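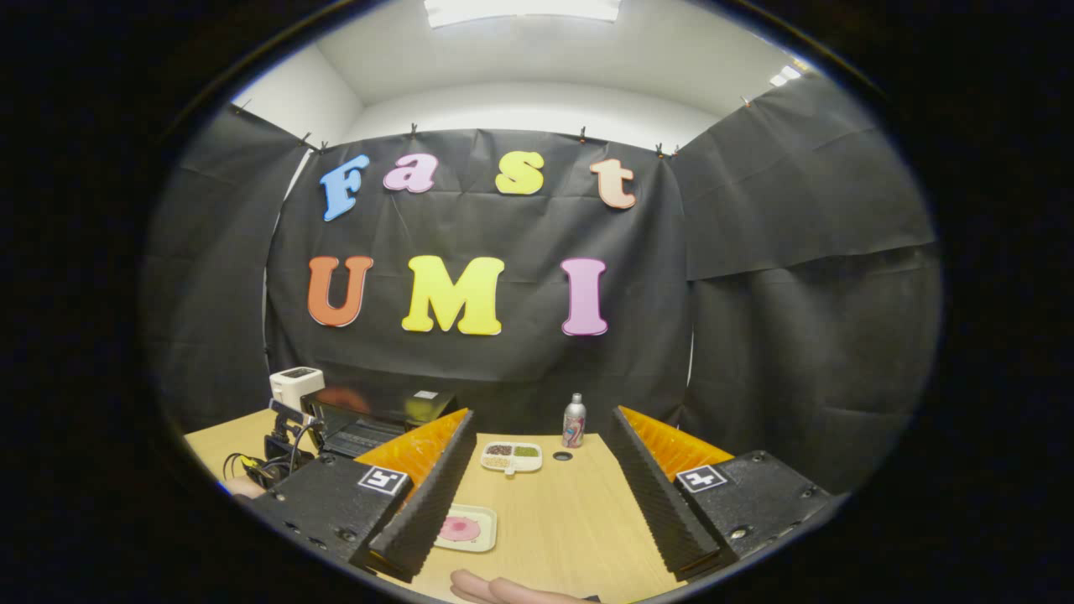

Kundport Backdrop and Letter Set

Item 861
For tabletop displays, class corners, club booths and small demo rooms

The Kundport set turns a plain table against a wall into a spot with a clean dark background and a name across it. You get black fabric for the back and both sides, clips to hang it, and a pack of colored foam letters. The table is not included.

What comes in the box

Three black fabric panels, one center and two side
12 small black clips
Foam letters in two sizes, for the words you choose when you order
Pins for the letters
Storage bag

Letters

Letters are cut from thick foam and weigh very little, so a couple of pins will hold each one. The smaller size is meant for an upper row and the larger size for the main name below it. Mixed colors are standard: blue, pink, yellow, peach and orange. You can ask for capitals, lowercase or both. The first 6 letters are in the price and more can be added at checkout. If you want a single color, order the Clisten letter pack separately and choose the set without letters.

Lay the words out on the floor before you pin anything. Start with the middle letter of each row and work outward. Fabric gives a little under the pins, and a row started from one end tends to drift up or down by the time you reach the other. 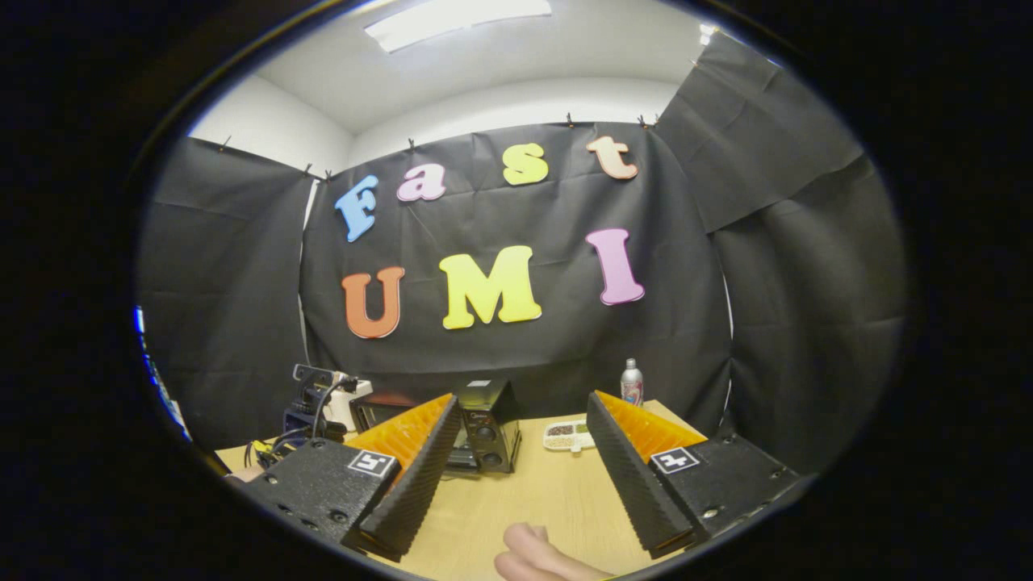
Hanging the panels

Put the center panel up first, then the sides. Clips go along the top edge and will grip a wire, a thin rail or the lip of a partition. Spacing does not have to be even, but put one close to each corner. The side panels can be pulled tight or left to hang in folds. If you keep an appliance on the table, leave clear space between it and the fabric and follow the maker's directions for use. Do not hang the panels over a heater or a light.

Care

The fabric ships folded and will have creases. A cool iron on the back takes most of them out. Take the letters off first, as heat will mark the foam. Wipe letters with a damp cloth and store them flat.

Related items

Jugah wire rail kit, for walls with nothing to clip to
Galtau side panel, extra long, item 2573
Clisten letter pack, single color

Ordering

Letter sets are cut to order and cannot be returned unless damaged. Unused panels and clips can be sent back in the original bag.

Page updated June 2019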